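Jedham Hall kitchen catch-up, September

Hi all, Leonor Peixoto on minutes again (my handwriting was a disgrace, so tell me if I've got anything wrong). Madalena Mota in the chair, 5 of us at the table, apologies from the Fraser end. Started just after 7 pm.

Last month's minutes were fine once we fixed the spelling of Lorport.

Microwave. We spent far too long on this! Madalena would like it to stay on the white table where everyone can reach it. I said okay, as long as we leave enough room for the door to swing right open and for a plate to sit beside it. Agreed. Whoever heats something up wipes the inside afterwards, and please cover anything saucy.

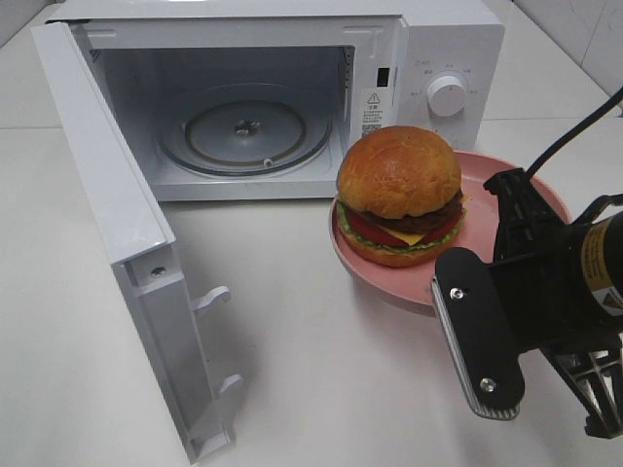
Microwave with the door open, and a burger on the pink plate.

Burgers for the supper night. Bredero quoted us $300 for buns, patties and cheese, which got a few raised eyebrows – Madalena will ring and see if they'll go lower. Lettuce and tomato we'll buy ourselves that morning. I'm in favour of building them at the table so people can leave out what they don't like, and that carried.

Plates. I love the coloured ones and said so (twice). We'll get another 10 if the shop in Lorport still has them.

Money. Balance is $1276 before the Bredero bill.

Other business: the tea towels need to come home with someone. I took them.

Finished at 8:20 pm. Next one is at Madalena's, bring a chair.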